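Clurinach Two-Arm Bench

Research edition, with the Trosteo training recipe included

Clurinach is a tabletop workcell for people who study how robots learn to use two arms together. It comes as one enclosure with both arms on a shared front rail, a padded-down software stack, and (the part we are most excited about) the full training recipe behind the results on this page. You can rerun our work on Monday morning and start changing it by lunch.

What the method does

Most two-arm policies learn both arms as one long list of joint values. That works nicely when the arms are always doing the same dance. It gets shaky when one arm has to wait, hold something still, or get out of the way. Trosteo splits the problem. Each arm has its own small policy, and a third network, which we call the handoff model, predicts what the other arm will be doing over the next second or so. Each policy sees that prediction along with its own camera features.

The idea came from Thoa Đoàn, who leads the learning work here. She had noticed that our human operators hardly ever look at both grippers. They watch one and keep a rough sense of where the other is headed. Trosteo tries to give each arm that same rough sense, and wow, did it help more than we expected.

How we collected the data

The training set has 1,267 demonstrations across 6 task families, all recorded on a Clurinach bench by teleoperation. Household objects go on the mat, the operator gets a one-line instruction, and both arms are driven from start to finish. Operators were free to choose which arm led. We kept the slow ones and the awkward ones, and we kept recoveries too — a dropped item picked up again is some of the most useful footage in the set.

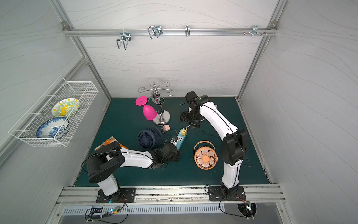 Layouts were reshuffled between episodes, and we pushed for clutter. Early on we recorded with one or two objects at a time, and the policies we got were lovely to watch until somebody left a third thing on the mat. Once the extra objects became a normal part of every session, the arms stopped reaching for whatever was brightest and closest.

What we found

We held back 223 layouts that no policy had seen and ran each method on all of them. Trosteo finished more of them than our single-policy baseline in every task family. The gap was widest on tasks where one gripper steadies an object while the other pulls or places, and narrowest on plain pick-and-place, where a single policy already does fine.

Two smaller results surprised us. Training the handoff model on its own for the first 3,000 steps, before the arm policies see it, made later training much calmer. And hiding the prediction at random during training made the arms less jumpy when the other one paused. We nearly left that second trick out!

There is plenty still to do. Thin wire shapes are hard for the grippers to approach from the side. Round, smooth items can roll when both arms close in at once. The handoff model also looks only a short way ahead, so it does little for jobs where the arms need to agree on an order at the start. We would love to see someone take that on.

What's in the bench

Two arms with parallel grippers, mounted on base plates along one aluminum rail
Framed enclosure with side walls and a back wall, plus a rear rail for hooks and hangers
Tabletop mat
Fixed workspace camera and mount
Teleoperation controllers for both arms
Öztürkmen control software, with logging and replay
Trosteo code, trained weights and the complete demonstration set

Working with it

Öztürkmen records joint positions, gripper commands and camera frames on one clock, so you can step through an episode and see exactly what each policy saw. Replay runs on the real arms or as a plot on screen. The base plates unbolt from the rail, and if you change the spacing between the arms, run the calibration routine again before you load our weights.

Our Toltberg lab keeps a bench set up in the same arrangement as the one in the study. Groups who want to compare numbers can send us a policy and we will run it on the held-back layouts, then return the logs and video. The next round of runs is in September.

Related: Trosteo method notes, Öztürkmen setup guide, spare gripper fingers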